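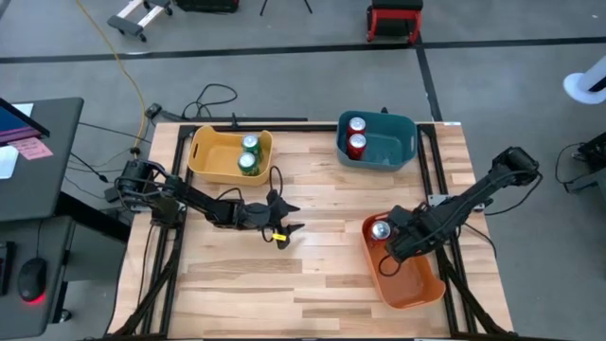
Bimanual recording station with coloured sorting bins and beverage cans.

Demonstration collection (also called demonstration gathering or episode recording) is the work of producing examples from which a learning system can pick up a manual skill. A person guides a robot through a task, the movements and the camera pictures are stored together, and the stored material is later used to train a control policy. The method is common for tasks that are hard to write down as rules, such as grasping, sorting and packing of everyday goods.

Terminology

One complete attempt at a task, from the starting position to the end, is called an episode. A group of episodes recorded with the same instruction is called a set. The person who guides the arms is the operator. In older texts the word teacher is also found, but it has mostly gone out of use.

Equipment

A typical station has 2 arms fixed at opposite sides of a table, and a frame which holds the table and the arms in a constant relation to each other. Cameras are usually placed in two kinds of position: one looks at the whole work area from above or from the front, and others are mounted close to the grippers. The wrist cameras have a narrow view but they show the moment of contact, when the overhead view is often blocked by the arm itself.

The objects are chosen to be cheap, easy to replace and different in colour. Beverage cans and plastic bins are a usual choice. A rigid can has a simple shape, but its shiny lid reflects the lamps and can change its look strongly between one viewpoint and another.

Procedure

Before each episode the objects are set out in a new arrangement. The operator then hears or reads the instruction, performs the task at an even speed and marks the end. Wrist pictures taken during fast motion are blurred, and most laboratories keep a share of them, as the trained policy will meet the same blur in use.
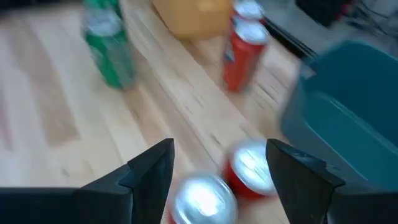

How many episodes are needed for one task?
It depends on how much the arrangement varies. In the Stikau set, one sorting task was covered with roughly 900 episodes, and the authors considered this enough for a fixed table and a small group of objects.

Variation and quality

A set in which every object stands always in the same place teaches the system a path and very little about the object. For this reason the Fetlow protocol asks the operator to change the positions after each episode and to turn the cans so that different sides of the label are seen. Extra objects that play no role in the task are added on purpose - they are known as distractors.

Deolinda Garcia, in her handbook for the Matos laboratory, divides faulty episodes into 19 types, among them the late grasp, the double grasp and the forgotten end mark. She recommends that failed attempts are labelled and stored separately, and not deleted.

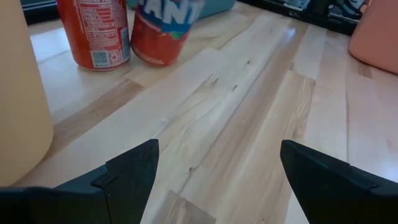

Wrist camera view with open gripper fingers and two cans standing further back.

Storage

Arm positions and pictures are recorded at different rates and must be aligned by their time marks. The Clukalari format, introduced in February, keeps both in one file per episode, together with the instruction and the name of the station.

See also: teleoperation; imitation learning; bimanual manipulation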